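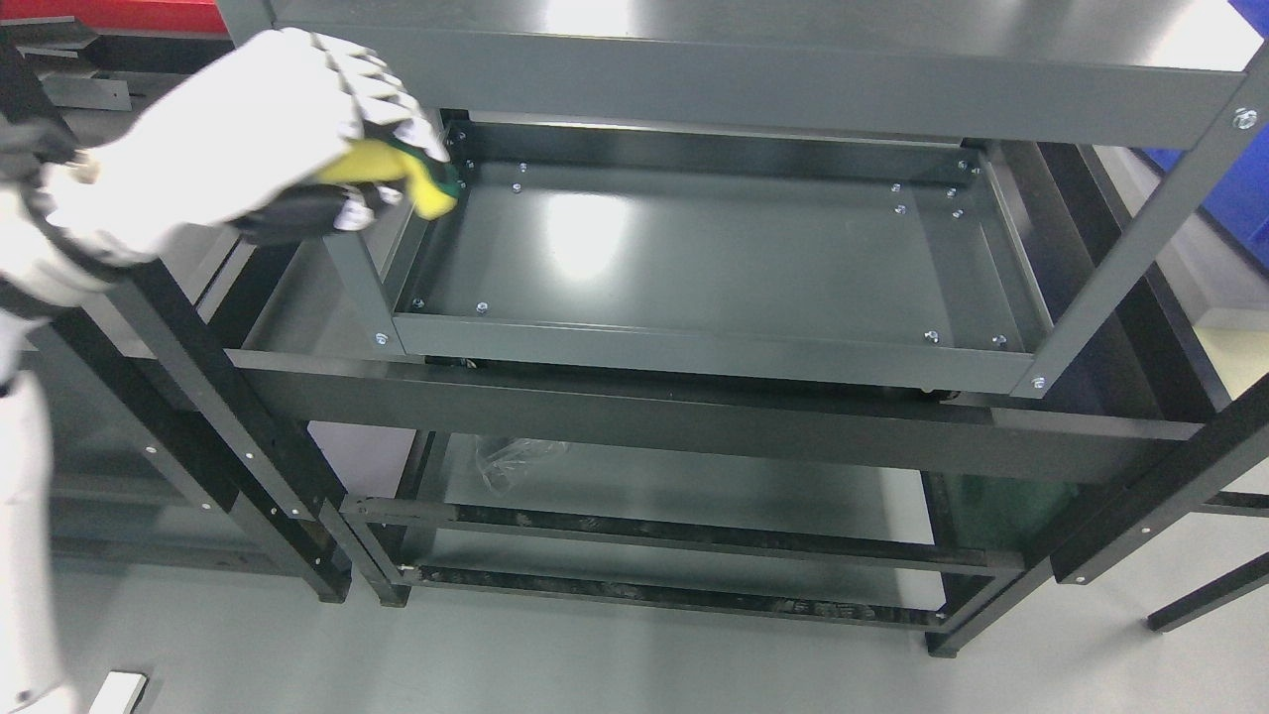
Lacey Goodall

Shelf cleaning at Wostlow, and the fault we had with it

Posted Oct 29, 2022

We started the shelf cleaning work at Wostlow in May. The job is dull and it suits a machine: wipe out the steel trays on the storage racks, corners included, and move to the next bay. This page covers the fault that stopped us and what we changed afterwards. It is mostly for the people at Letine and Marsden who will be running the same routine on their own racks.

Back corner, left side

The right tool is a plain kitchen sponge with a scouring layer. We tried a cloth first, but it bunched up in the fingers. The corners where two tray walls meet are the slowest part of the wipe and they are where the fault showed up.

The fault

On run 318 the hand pushed into a back corner and kept pushing. The wrist force reading sat at zero the whole time, so the controller believed it hadn't touched the wall yet and kept adding travel. The rack moved 13 millimetres across the floor before the operator hit the stop. No one was hurt and nothing fell. The operator was standing behind the yellow line, as per the site rules.

We found a connector at the wrist that had worked its way out of its socket. It would drop the signal only when the hand was bent well over, which explains why the morning check passed. The check was done with the arm straight.

The log gave a zero and no error code. The Promis software treated a missing signal and a light touch as the same thing. I think that is the more serious of the two problems, as a loose plug can happen to anyone.

Bolt heads

The trays have small round bolt heads on the floor and walls, and a sponge can catch on them. Our first guess was that the hand had snagged on one. We spent most of a day on that idea and it was wrong, but we did slow the stroke near the corners and have left it that way.

What changed

The connector now has a locking clip. The morning check is done with the wrist bent as well as straight. If the force signal reads exactly zero for 600 milliseconds during a wipe, the arm stops and needs a person to reset it. We also bolted the racks to the floor in the two bays where the arm works, something we should have done at the start.

Before restarting, check these on your own unit:

Wrist connector seated, clip closed
Stop button tested with the arm moving
Bench area behind the line clear of people
Promis updated with the zero signal stop turned on

The repair is logged under job 3473 if you need the part number for the clip. Marsden has spares on the shelf. Letine will have to order theirs.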